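Setting up a white sweep in the back room

Reading time: 5 min

The old arrangement was a bedsheet over a clothes rail. It creased, it showed the rail through the weave when the window was behind it, and every photograph of a small object needed half an hour of correction afterwards. I had put up with it through two house moves. In November I replaced it with a proper curved sweep, and these are my notes on how it went together, including the parts I got wrong.

A sweep, or cove, is a single continuous sheet that lies flat at the front and bends up at the back. There is no fold, so there is no horizon line. The camera sees one white area with a gradual change of tone where the sheet lifts. For anything smaller than a kettle this is all the studio you need.

Material

I tried three things before settling. The first was wallpaper lining paper, 1,128 mm wide by my tape, bought as an end of roll from Pillay. It is cheap and it hangs well, but it has a faint yellow cast which only appears once you put something properly white on it. I photographed a plate and the plate looked blue. You can correct for one or the other.

The second was a sheet of glossy plastic borrowed from Vusumuzi Sithole, who uses it for product work. Very clean, wipes down in seconds, and useless for my purposes. Every object gets a reflection under it. If you sell perfume that may be what you want.

The third was a matte white sheet from a supplier in Hirkton, sold rolled in a tube. It has kept its place. It arrived with a strong curl, and the instructions said to lay it flat overnight. One night was not enough. I left it under four large atlases for three days and it still lifted at one corner, which I now hold down with tape on the underside.

The table

The table is a plain one, 20 inches deep at the narrow end, and that was the first mistake. A sweep needs more depth than you expect. The flat portion has to hold the object, its shadow, and a margin behind the shadow before the bend begins. If the bend starts too close, the object appears to be standing at the bottom of a slope, and tall things look as though they are tipping forwards even when a spirit level says otherwise.

I turned the table ninety degrees and worked along its length. This cost me access to the cupboard. Charmaine Potgieter pointed out that I hadn't opened the cupboard since moving in, so the table has stayed there.

Fixing the top edge

The sheet hangs from a wooden batten by four bulldog clips. The batten sits on two shelf brackets screwed to the wall. Clips alone leave small scallops along the top edge, and these travel further down the sheet than seems reasonable. A second, thinner batten on the front face, so that the sheet is sandwiched, removes them. I cut mine from an old Rindar shelf which had warped in the other direction, and the two bends more or less cancel.

Do not pull the sheet tight. The curve should find its own radius. To change it, slide the front edge towards or away from the wall and tape it down again. Mine moved a hand's width over the first week and has not moved since.

Light

Two lamps, both fitted with the same bulb at 4,000 K. The ceiling light stays off. I had mixed bulbs at the beginning, one from each of two packets, and spent an evening blaming the paper for what was a difference between lamps. Match the bulbs first and judge the paper second.

One lamp goes high on the right and points at the sheet, and the other sits lower on the left behind a piece of tracing paper. Even light across the whole sheet is possible, but I have stopped trying for it. A completely flat white leaves a small object looking as if it has been cut out with scissors. A little falloff to one side gives the eye something to rest on, and the grey can be lifted later if a printer asks for pure white.

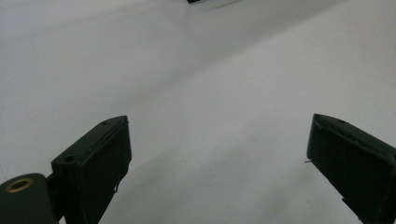 The bend is where uneven light shows first. Below it the sheet faces the ceiling, above it the sheet faces you, and a lamp that suits one will seldom suit the other. I check by taking a test exposure and pushing the contrast up until the tones separate into bands. If the bands run smoothly, leave the lamps alone. If one of them has a kink in it, there is usually a dent in the sheet at that point, and moving a lamp will only shift the kink.

Exposure is straightforward once you stop trusting the meter. It sees white and tries to make it grey. I add one and a third stops and look at the histogram, where the sheet should sit close to the right-hand side without touching it.

Dust and fibres

A matte surface holds lint. Dark objects are worse still, as every pale thread on them catches the light, and you will not notice any of it until the picture is on a large screen. I use a rubber blower on the object and a soft, wide paintbrush on the sheet, always working from the bend towards the front. Brushing the other way packs dust into the curve. Cloths are banned from the room. Jennylyn Agbayani suggested a lint roller for the sheet, and I can report that it lifts the surface finish along with the lint. There is now a shiny patch near the front edge where I tested it.

Fingerprints do not come out at all. Wash your hands, or wear cotton gloves and accept that they shed.

Storage

When I am not using it the sheet stays up, with the front edge untaped and folded loosely back over the batten. Rolling it back into its tube after every session brings the curl back, and the atlases are needed elsewhere. If you have to roll it, roll it with the working side outwards and keep the diameter generous. The cardboard core from a length of vinyl flooring is about right.

Still to do: a second sheet in mid grey for glassware, and a better stop for the left lamp, which sinks slowly on its stand over the course of an afternoon. Kyu-ri Chae has offered me a clamp from her Nalurport kit. It is the wrong thread, but there should be an adaptor for it somewhere in the cupboard behind the table.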